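How do I sort a kitchen table that has everything on it?

Agustina Pereyra
I moved in January and the flat surface nearest the kitchen door became the place things land. Real stuff and my daughter's play food are now one civilization. I own one white table, one toaster oven and, apparently, a talent for putting ketchup on a plate and leaving.

My rules so far: the toaster oven stays on the right side, where the outlet is. Everything else is up for negotiation. Here is what I'm working with.

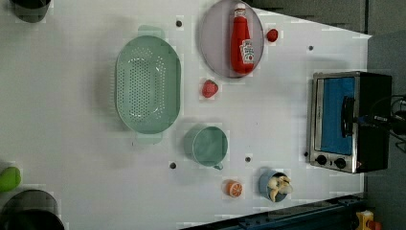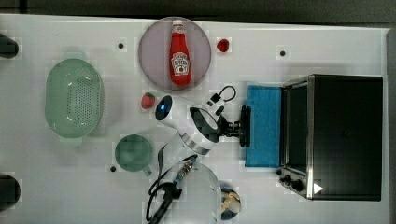
My cabinet is small, with 2 shelves, and I have to be able to cook dinner by 6. I've tried a "put it away as you go" system and it lasted 5 days, most of which I was out of town. Where do I start, and does the colander really need to live in the open? It's too long for the drawer. I've tried it at every angle a colander has.

Urho Lindqvist
Start with the toaster oven, because it's the only thing that gets hot. Clear a space around it first and keep it clear. The manual for mine has a whole page on this and I ignored it until I melted a bread bag to the side.

Then do the fake food. One bin with a lid, and it lives wherever your daughter plays. If a strawberry can't be eaten, it doesn't get counter privileges. Do this before you touch the dishes or you'll be picking plastic fruit out of the cabinet until spring.

The ketchup goes in the fridge door if it's real. If it's a toy, see bin. The plate gets washed either way, sorry.

For the colander: hang it. It has a flat tab at each end, so check whether one will sit over a hook or a rail inside the cabinet door. If not, stand it on its edge behind the plates. Mine leans there and falls over maybe once a month, usually at night, for effect. The mug can go on the lower shelf with whatever other mugs you own.

Anahera Faulkner
Buy a bigger cabinet.

Valtteri Eskola
Mostly agree with Urho, but I wouldn't bother hanging the colander. I put small things inside mine and slide the whole lot onto the top shelf like a tray. Onions, garlic, the lemon I keep meaning to use. You take it down, you cook, you put it back.

Also measure the shelf before you go shopping. I bought a very nice rack in Tristach and carried it home on 2 buses. It's now in the garage holding paint.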